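July 28, 2021

Supplier audit prep, day two at the Fonon site. Notes mostly for me and whoever picks up the packaging side next.

Spent the morning on the points sheet for the sustainability label. We applied in March and the first review came back with a score of 71. The pass mark is higher than that for a firm our size, so we have to find the rest in the sections we left thin: purchasing policy, worker voice, and end-of-life for the Cisus line. Energy is fine as it stands. Water is fine. I would leave both alone and not reopen them.

Purchasing policy. The one on the shared drive is the old one and still names a supplier we dropped. Rewrote the opening and took out the paragraph on "preferred partners", which meant nothing and the reviewer said so. New text says what we ask of a supplier before the first order and what we ask again at renewal. Grado already fills in the long form. Muli sent back the short form with two boxes blank (overtime hours, subcontractors). Wrote to them again. If the boxes stay blank we can't claim the points for that supplier, and Muli is a big share of our spend, so this matters more than the wording does.

Worker voice. We have a suggestion box and a meeting every quarter. The reviewer wants to see what came out of the meetings. Minutes exist for the last two, none before that. I am not going to write up old meetings from memory. We submit the two we have and say the record starts there.

End-of-life. This took up the afternoon. The take-back plan for Cisus says customers can return used cups with the next delivery. It doesn't say who pays the freight or what happens to the cups once they are back with us. Three options on the whiteboard: wash and resell as seconds, send to Grado for regrind, or store until there is a full pallet and decide then. The third is what we do now and it won't score.

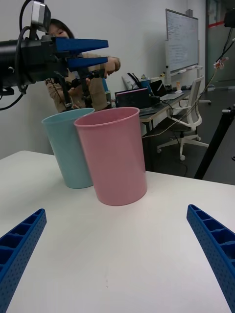
Two plastic cups, blue and pink, on the white table.

Regrind looks like the workable one. Grado's minimum lot is 3,000 pieces, sorted by color. Mixed color they will take, but at a lower price, and then it goes to their own use and we can't count it as closed loop on the form. Sorting by hand is slow but it can be done alongside receiving. Need a labor figure before anyone promises this to a customer.

Wash and resell -- no numbers yet. The food contact question has to go to the lab first. Parked.

Legal side: the label also asks us to change the company articles so directors have to weigh staff, suppliers and the local area along with the owners. The draft wording is with the lawyers. It needs an owner vote, and the notice period means it can't happen before the resubmission. I checked the guidance and a signed commitment is accepted in the meantime, with a deadline attached. Template is in the audit folder.

Still open:
- Muli, two blank boxes
- freight cost for returns, per pallet, both directions
- labor figure for color sorting
- replace the old purchasing policy on the shared drive, the link on the intranet still goes to it
- signed commitment on the articles

The score sheet in the folder has my estimates in the right-hand column. They are on the low side on purpose. Don't copy them into the submission.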